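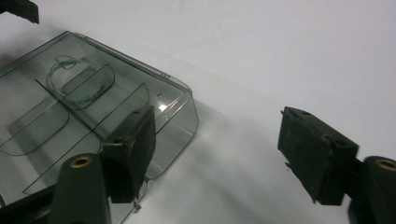 Figure 2. Compartment box, smoky-grey transparent plastic, with a coil of thin string in one compartment.

3.2 What people do with the odd bits of string

I'd gone into the Wencombe interviews expecting to hear about drawers. Ayten Karakaya and I had a whole page of questions on drawers. What we got, again and again, was string – where it lives, who coils it, and why it never seems to have a proper place of its own.

The small divided box (Figure 2) is a good way into this. It's see-through, though tinted, and the dividers are curved, so each compartment comes out a slightly different shape. Several people told us they liked that sort of box because they could spot what they wanted without taking the lid off something. When we asked what should go in it, they had quick answers for buttons, pins and spare keys. String slowed them down. One man in our Lodhi group thought about it for ages and then said, "Well, it goes where it fits, doesn't it?"

I think he was on to something. A coil has no fixed size. Wind it tightly and it will go almost anywhere, wind it loosely and it takes over. The coil in Figure 2 is on the loose side, an uneven oval with a little tangle at the loose ends, and this was much closer to what we found in people's homes than the neat figure-of-eight bundles we'd used in the pilot. Naveed Swati (who tied all of those, very patiently) has forgiven us for dropping them.

We ended up with 648 diary entries that mention string, cord or ribbon, out of just over 700 in the full set once the blank ones had gone. I sorted them by where the thing was put down first, then by where it was a week later. Six households moved their string during that week and wrote down why. The reasons were mostly to do with company: it had been sharing with something sharp, or something sticky, or with more string.

That last one matters for the next section. Two coils in one compartment were nearly always described as a nuisance, even by people who were happy to mix everything else – and they'd sooner leave the second coil on the table than put it in with the first. We come back to the table in 3.3.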